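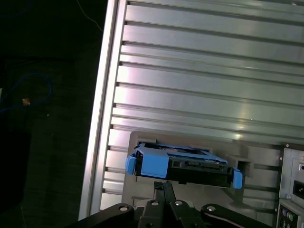 Larkum, May 11, 2024

Chapter 3
Giving a Kidney: The Donor's Side of the Story

Maricruz Xolalpa kept a notebook through all 430 days between her brother's first bad blood test and the morning she gave him one of her kidneys. She let us read the whole thing, and what a gift that was! There are grocery lists in it, a rude drawing of a hospital breakfast, and page after page of questions for her surgeon. Will I be able to run again? Who picks up the kids? What if I change my mind in the elevator?

We love those questions, and this chapter is built around them. In Chapter 2 you followed the patient through kidney failure and dialysis. Now you get to meet the other person in the story, a healthy adult who walks into a hospital and asks for an operation she doesn't need for her own health. That makes her care different from almost anything else you will study (and, we think, one of the most interesting jobs on the ward).

You'll start with testing: blood type, tissue match, kidney function, and the long private talk with a donor advocate. Then comes the surgery itself, followed by the weeks at home, when tiredness can catch donors by surprise. Morenike Effiong, a transplant nurse at Gumgate, wrote the section on that first month, and it's a joy to read.

Words to watch for: living donor, crossmatch, donor advocate, paired exchange.

Before you read on, write down what you would want to know if your own brother or sister needed a kidney. Keep the page handy. You'll need it for the activity after the section on consent.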